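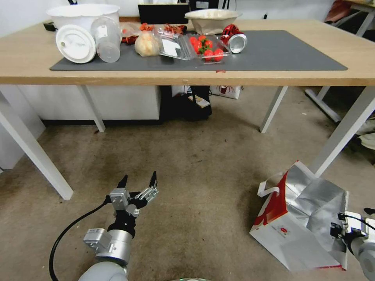
Sheena Munro would like everyone to know that lunch is over when the table is clear, and that a bun still in its wrapper does not count as "saving it for later." She told me so twice before I had even sat down with my notebook, so I figured I had better start with that.

The news, for those who missed the sign on the kitchen door, is that the shared lunch table on the second floor of the Wanetti building has new rules as of this September. You eat, you sort, you wipe, and you get the mat back to bare before you go. The whole thing is supposed to take no longer than a song on the radio. I have my doubts (crayfish!), but I'm willing to try.

It all started with the crayfish, really. The Liu lunch counter across the street began doing them by the tray over the summer, and people on our floor lost their minds a little. I include myself. They are messy and they are wonderful, and you cannot eat them neatly no matter what anybody says. The shells used to end up in the paper bin, and by four in the afternoon you could smell that bin from the elevator. The Marnier cleaning crew left a very polite note. Then they left a less polite one.

So 341 people in the building got a survey by email, and over 100 of them wrote back, which for us is a landslide. I read a pile of the comments. Most folks wanted to keep the table, keep the crayfish, and have somebody else clean up. Vasanthi Liyanage wrote the comment that won the day: put a big bowl out where everyone can reach it, shells go in the bowl, bowl gets emptied before anybody goes back to work. Hard to argue with that.

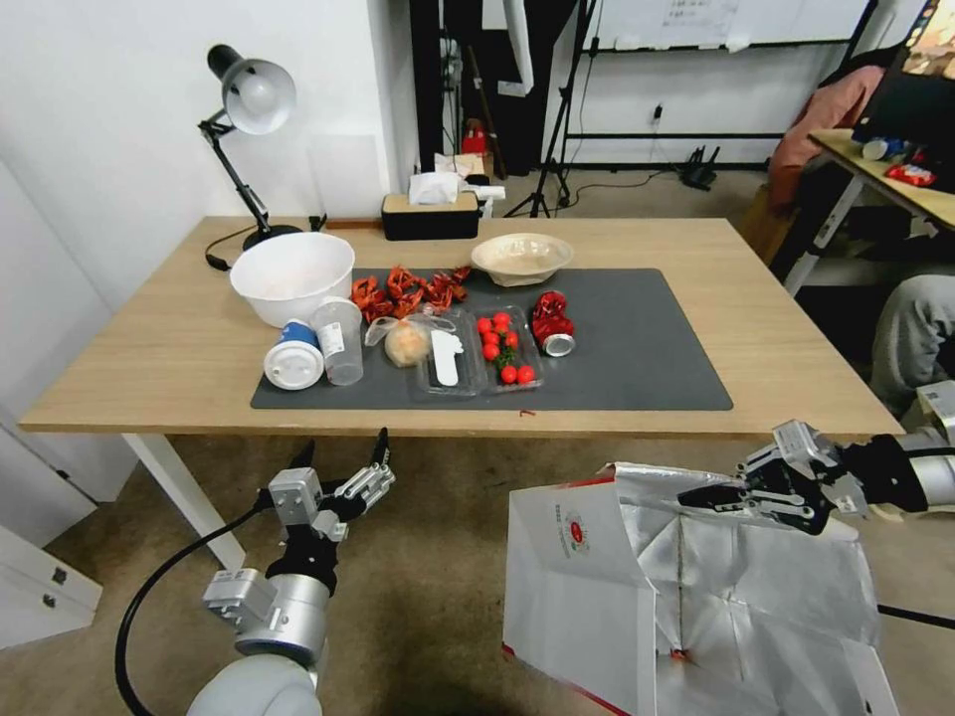 Shells, tomatoes and a crushed can on the second-floor lunch table.

What goes where took longer to settle than you would think. Shells and scraps go in the food waste pail, the one with the lid that sticks. Cans get emptied in the sink and go in the blue bin. Clear cups and clamshells get a rinse first, and please pull off the label if it comes off easily (if it doesn't, let it go, life is short). Paper cups are a sore spot. Wistero, who haul our recycling, won't take them with the plastic lid on, so the lid comes off and the cup goes in the trash. I was rinsing mine for a whole year for no reason at all.

Fruit is its own category. If you have strawberries or cherry tomatoes left and they still look good, close up the container and put it in the fridge with your name on it. Things with a name get 2 days. Things with no name are fair game, and I will be first in line. Spoons you want to keep go home with you, and the drawer is closed to plastic ones from now on - it wouldn't shut anymore.

Then there's the wiping. The mat comes up, you wipe under it and along the front edge, and the mat goes back down. People forget the edge. Tomato juice dries there and then it's on somebody's sleeve, and last month the sleeve was mine, on a white shirt, 30 minutes before a meeting.
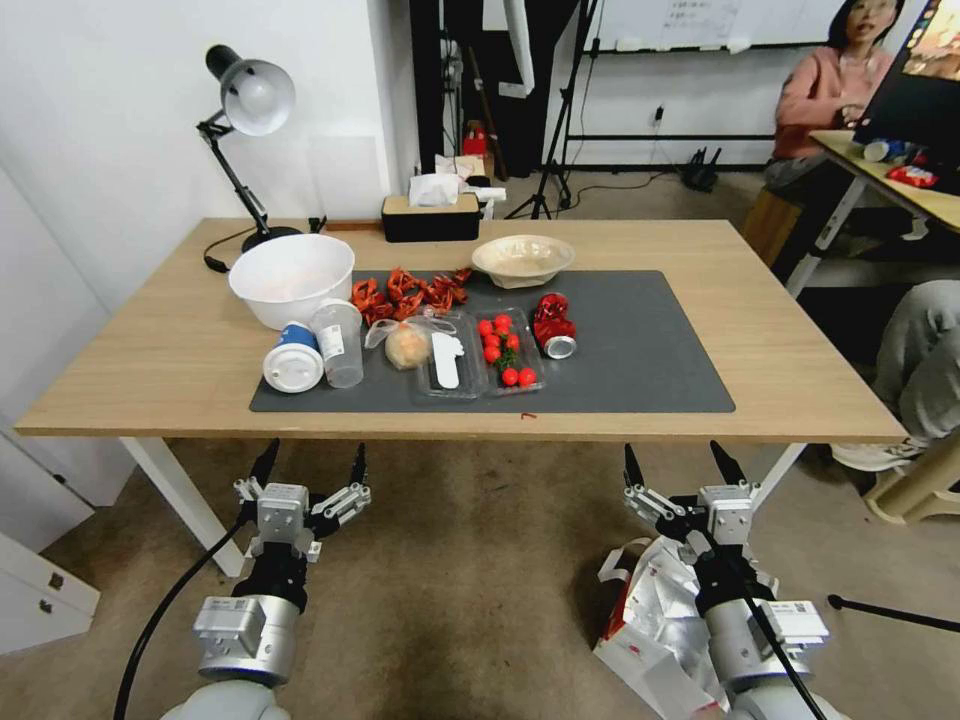

I asked Sheena what happens to a person who walks off and leaves the lot. She thought it over and said they would be on pail duty, which means carrying the food waste down to the alley at the end of the day. She has already picked out a pair of gloves for it. Vasanthi is more forgiving and thinks a reminder in the group chat will do fine.

The trial runs through the fall, and after that there will be another survey, a shorter one this time. If you have ideas about the pail lid, write them on the pad by the sink. Spare trash bags are on the shelf above the microwave, behind the tea. And if you're ordering from Liu's, the list goes up at eleven and comes down at half past - put me down for the spicy ones.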